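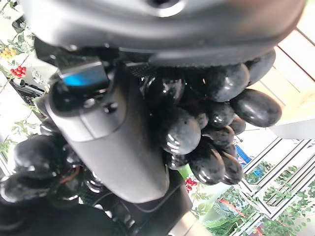 Have you ever wished your school had a robot club? At Irnside Primary there is one, and it meets every Saturday morning! This term the club has a big job to do. It has to teach a robot to pick up fruit without squashing it. Apples came first, then lemons, and then the really tricky one – a bunch of shiny black grapes, all packed together and pointing in different directions, with a long grey robot finger pressed against one side.

Why are grapes so hard? Try it yourself. Pick up a grape with your finger and thumb. You didn't have to think about it, did you? Your skin felt how firm the grape was, and your brain told your fingers when to stop squeezing. A robot needs to be told all of that, step by step. Those steps are called a program.

The club has 11 members, and they work in pairs or threes. One person types in the program, and another watches the fruit and shouts “Stop!” if the squeeze gets too strong. Then they swap. If a grape bursts, they write down how hard the grip was and try a smaller number next time. Scientists do this too – it is called testing.

The first program had 23 steps in it and was very slow. After lots of testing the club got it down to 13, and now the arm moves much more smoothly.

In January the club will take its program to the Damorness Robot Challenge, where 22 teams will be moving fruit from a shelf to a basket. Squashed fruit scores nothing!

Would you like to try something similar at home? Ask a friend to be the robot. They must wear thick gloves, close their eyes and do only what you say. Can you guide them to pick up one grape? Remember to say when to let go!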